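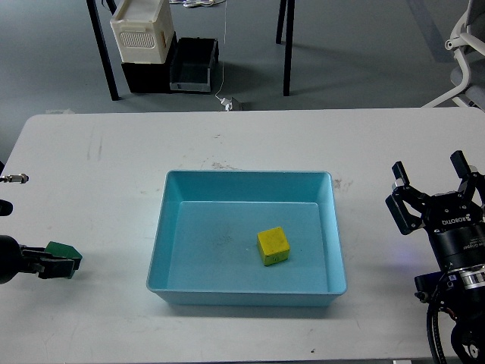 Seit Januar lerne ich jeden Abend Deutsch mit dem Radio. Der Sender heißt Geltalen und bringt um 6 Uhr früh und am Abend Nachrichten in langsamer Sprache.

Meine Nachbarin Paraskevi Giannakopoulos hat mir geraten, laut mitzusprechen. Am Anfang habe ich mich dabei sehr geschämt.
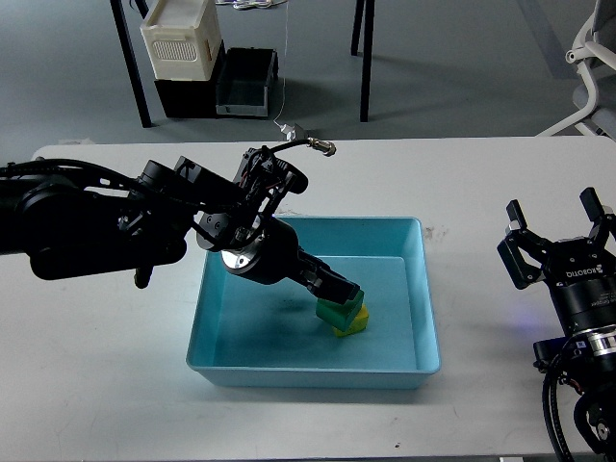
Jetzt schaffe ich 2 Meldungen ohne Pause. Nur die trennbaren Verben machen mir noch Mühe: Man wartet so lange auf das kleine Wort am Ende!

Welche Sendungen hört ihr zum Lernen?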